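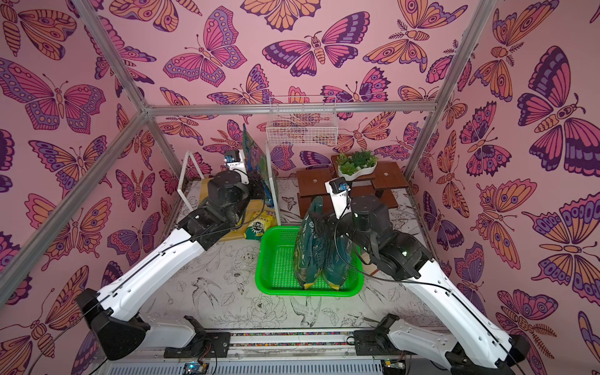 A two-arm cell at Rokiletti, with the right gripper holding a dark green bag in a mesh basket.

Snack distributor Rokiletti has moved part of its returns handling at the Rimer depot to two-arm robot cells, with staff reassigned from sorting to supervision and exception handling.

The cells were supplied by integrator Sturneck. Each has two arms on a common rail, with a camera unit mounted above each gripper. Bagged goods are taken from baskets and trays one at a time and transferred to a restock or write-off line.

Rokiletti said 1,176 bags went through the cells in the first week of February. Soft packaging remains the main source of stoppages. A crumpled bag changes shape under the gripper, and the software, called Qin, hands the pick to an operator when its grip estimate falls below a set threshold.

Operators clear those requests from a console on the same floor. Shift lead Anju Thakur said the work was lighter on the wrists and shoulders but called for steadier attention. "You used to be able to chat while you sorted," she said. "Now you're watching a queue."

The depot employs 30 people in returns. No positions have been cut, according to operations manager Girish Joshi, although two vacancies will be readvertised as technician roles at a higher pay grade. Training takes 100 hours and is done on paid time.

Manual sorting continues on the Saturday shift, when the cells are shut down for calibration and gripper pad replacement. A review of staffing and break schedules is due after 200 operating hours.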